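Residential Real Estate: Reading a Local Market
Unit 4 handout: Asking prices, sale prices and time on market
Instructor: Ruba Dabbas

Bring this handout to the session in June along with your notes on Unit 3. The Manitz neighborhood file is on the course page. You will need it for the exercise at the end.

Asking price and sale price

The asking price is what the owner hopes to get. The sale price is what a buyer paid. Listing sites show the first one, and most people who talk about "prices in the area" are talking about asking prices without saying so. In a rising market the two can sit close together. In a slow market the gap widens, and it widens before asking prices move at all, as owners are slow to cut.

Always write down which one you are using. If a report doesn't say, assume asking prices and treat the figures with care. Sale prices come from the deed records and reach you late. In Manitz the delay is usually two months between closing and the entry in the public record, so a "current" sale price tells you about a deal that was agreed in the spring.

Median and average

Use the median for small areas. One large house on a corner lot can pull up the average for a whole quarter, especially where few homes change hands. Segers is a good case. It has older row houses near the station and a handful of big properties up the hill. In a quarter when one of the hill houses sells, the average jumps and the median hardly moves. Nothing has happened to the price of a row house.

The median has its own problem. If mostly small apartments sell in one quarter and mostly family homes in the next, the median goes up even if every single home is worth the same as before. This is called a change in mix. Check the size and type of the homes sold before you write that prices rose.

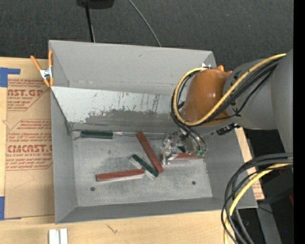 Time on market is counted from the day a home is first listed to the day an offer is accepted. Some agents take a listing down and put it back up a week later, which resets the counter. Look for the same address with a new listing number and add the periods together.

Long time on market can mean a weak market, or a single owner who has asked too much. To tell them apart, compare homes of the same type on the same streets. If they are all slow, it is the market.

Months of supply

Divide the number of homes now for sale by the number sold in a normal month. Suppose Firo has 24 homes listed and 4 sell per month. That gives six months of supply. A low figure favors sellers and a high figure favors buyers. Where the line falls depends on the place, so compare a town with its own past before comparing it with another town.

Do not use a single month for the bottom number. Sales drop in winter nearly everywhere. Take a full year of sales and divide by twelve.

Price cuts

Record the size of the cut, how long after listing it came, and whether there was more than one. Eckhard Ehlers, who taught this unit before, asked students to keep a separate column for homes withdrawn without a sale. Please keep doing this. Withdrawn homes never appear in the sales figures, and leaving them out makes a slow market look better than it is.

Terms to know

Asking price, sale price, median, change in mix, time on market, relisting, months of supply, withdrawn listing.

Exercise

Open the Manitz file and pick some 5 homes of similar size. For each one, note the first asking price, every later asking price, the sale price if there is one, and the full time on market including relistings. Work out the gap between first asking price and sale price as a percent of the first asking price.

Then write one page on whether Manitz is a buyer's or a seller's market. State which figures you used and which you left out. Half of the grade is for the table and half for the page.

Reading for Unit 5: the Bonix chapter on rental yields, first two sections only. Skip the part on furnished rentals. We will cover that with the tax material.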